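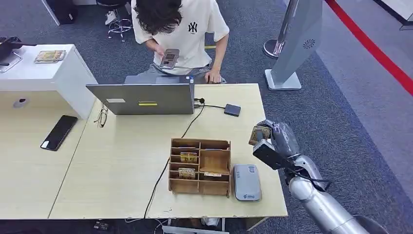
3.2 Workshop setup and task

The Fevum build was assembled and tested in a shared workshop. The arm reaches the desk from one side, and the organizer is placed within its workspace with the open faces of the compartments accessible to the hand. The organizer is cut from light plywood and has narrow slots on one side and larger bays on the other. Small printed boxes serve as the objects. One box is handled per trial, and the operator's laptop stays on the same desk throughout.

A session consists of 20 trials. Between trials the box is returned by hand to its start position, and the organizer is moved only between sessions. A trial is stopped after 13 s without contact. Grip force was set once, in January, and left unchanged.

The wrist camera supplies the close view used for the last 5 cm of the approach. In this view the thumb bears on the printed face while the finger linkages support the lower edge, and part of the lettering is covered. The Drisine tracker therefore fits the visible edges of the object and ignores the print. The slot joints along the side panel of the organizer provide a second reference when an edge is lost.

Fig. 4. Organizer and hand from the wrist camera, with a printed item held in front of the side panel. 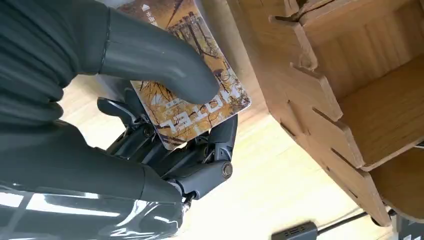 3.3 Calibration

The wrist camera was calibrated against the arm base using 7 poses.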